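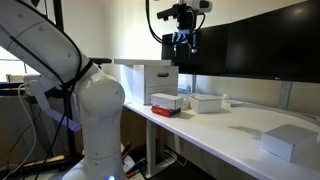 The binder at Cimdale is 84 pages long, and I read every one of them on the train home. Don't laugh — it's a terrific read! The house rules for arms that share a room with people began as two sheets taped beside a door, and they have grown up with the work.

Take the rule on cables. Anything running along an arm has to be checked through the full reach of every joint before the first job of the day, at slow speed, with a hand near the stop button. It takes four minutes. The crew at Hastberg borrowed the rule last March, then added a line of their own about cables on the floor (tie them up or route them away from where people walk).

My favorite page covers boxes. Before a new stacking job runs at full speed, the arm has to do it slowly with empty ones, and whoever wrote the program can't be the one who signs it off. I love that. A second pair of eyes catches the lid that sticks out, or the box set too near the front of a desk.

Then there's the log. Cimdale is up to entry 2082, and most entries are wonderfully dull: "Paused, moved chair, restarted." New hires read the last month of it before they touch a controller, and on Thursday afternoons anyone can propose a change to the binder. The week I visited, they spent an hour on the word "nearby."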